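Kirnby Robotics Club
Winter progress report to the Bettencourt Fund

Hello from the club room!

We have had a really good stretch since our last report and there is a lot to tell you, so please bear with us if this runs a little long. The short version is that both arms are up, the students are driving them with confidence, and we have started on the luggage project we described in our application last fall.

The booth

Most of December went into the booth. The students wanted a small room with real-looking walls, so that the arms would have to work in something closer to a home than a lab bench. They picked the wallpaper themselves (there was a long and passionate debate, and flowers won) and laid the gray marble-patterned floor in one afternoon. The aluminum posts at the back took longer. Our first try leaned badly, and the group took it apart and started over without being told to. We were proud of them for that.

The arms sit on one rail along the front edge, with the wiring channel running under them. We know from our first year that loose cables are what end a session early, so this time the students tied the conduit down along the arms before they did anything else.

Luggage handling

The project is called Brumo, and the name came from the students, who won't explain it. The goal is for 2 arms to work together on things that are too big or too awkward for one. Suitcases turned out to be a wonderful choice. They are slippery, they have wheels that roll when you don't want them to, and everyone in the club already knows how a person would handle one.

We began with the case standing up and moved on to having it on its side, where one arm holds an end and the other comes in from across the floor. Getting the two drivers to talk to each other was the hard part! They now call out "holding" and "moving" before every step, and the improvement was immediate. 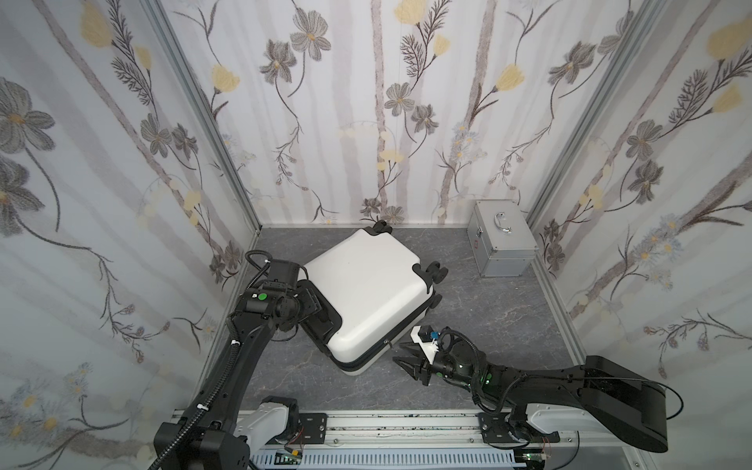

The students record each attempt and label it afterward as a clean run, a partial or a miss. By the end of February they had logged 1298 attempts, of which 505 were clean. That may look modest on paper, but most of the misses come from the early weeks, when the grippers kept sliding off the shell. The older students have begun sorting the misses by cause, and they are planning a wall chart for the spring open evening.

Who is taking part

We have 33 students on the list this term, which is more than we planned for. We now run two shifts, one straight after school and one starting at 5:30, so that everybody gets real time at the controls. The younger group started on simple reach-and-touch drills and has been asking for the suitcase ever since.

Where your money went

The grant has paid for the rail, the floor and wall materials, spare gripper fingers and the room rental through spring. We are within budget on everything except the fingers – we go through them faster than we guessed, and we would like to move a little over from the travel line to cover more. Please let us know if you need a separate form for that.

What's next

The Plollutthorpe student meet is in April, and we have a place in the two-arm handling event. Before then we want the students to be able to turn a case from its side back onto its wheels, which they have managed a few times but not reliably. We would also like to try a soft bag, since the hard shells have taught us a lot and a bag that sags will be a whole new puzzle.

You are very welcome to visit during either shift. The students love showing the booth to people, and they will almost certainly hand you the controls. Our next report will reach you in May, after the meet, with the final spending sheet attached.

With many thanks,
The Kirnby Robotics Club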